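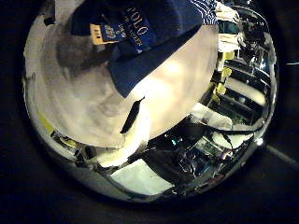 Navy blue POLO piece, folded

The cloth is navy blue and has a light woven feel. The word POLO is in gold-coloured capitals, and there are thin white wavy stripes on one part. A small tag in tan and yellow is attached.

Item no. 856
Price: 19 euros
Sold folded, one piece per order. Please write us your size before you pay, as we keep only few of each in the Steniston shop. Exchange is possible within 7 days, if the tag is still on.

Wash inside out with similar colours.

Related items
Terari work shirt, grey
Medeo cotton towel, white
Hudec apron with pocket
Terari socks, pack no. 152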